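Olvera Court Homeowners Association
Minutes of the October Board Meeting

Present: Dymphna Hennessy (chair), Cirilo Ponce, Refugio Lozano, Soledad Quezada (minutes)
Also attending: Dae-han Wang, Weltov Restoration
Called to order at 6:35 p.m.

1. Previous minutes
Approved with one correction. The plumber's invoice was from Botley Plumbing and was paid in September.

2. Water damage, Building 3
Mr. Wang reported on the supply line leak above Unit 332. The line has been replaced. Water ran down the inside wall and reached the hallway ceiling on the floor below. Moisture readings in the hallway are back to normal. The wall between the kitchen and the bathroom in 332 is still reading high, and the drying equipment will stay in place until it comes down.

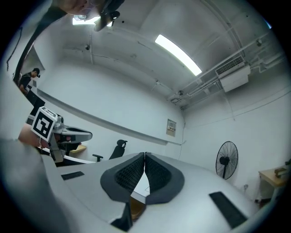
Mr. Lozano asked whether the baseboards could be saved. Mr. Wang said no – they have swollen and will be replaced along with the lower part of the drywall. No mold was found when the wall was opened. He will send the moisture log to the board with his next report.

3. Insurance
Ms. Hennessy has filed the claim under the master policy. The deductible is $2,000 and will come out of the operating account. The adjuster has asked for the plumber's report and an itemized estimate from Weltov. Owners' furniture and personal items are not covered by the association's policy and should be claimed under their own.

Motion by Mr. Ponce to approve payment of the deductible. Seconded by Ms. Quezada. Passed, all in favor.

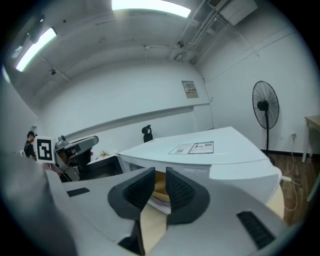

Photo: Weltov Restoration

4. Shutoff valves
Mr. Ponce said two of the valves in Building 3 were stiff and hard to reach on the night of the leak. He would like every valve in the building tested and tagged. Discussion about the cost followed. Tabled until a quote is in hand.

5. Action items
Ponce – get a valve quote from Botley Plumbing
Hennessy – send the plumber's report to the adjuster
Wang – itemized estimate and moisture log
Quezada – notice to Building 3 owners about hallway repairs on the Drarkport Street side

Adjourned at 7:50 p.m.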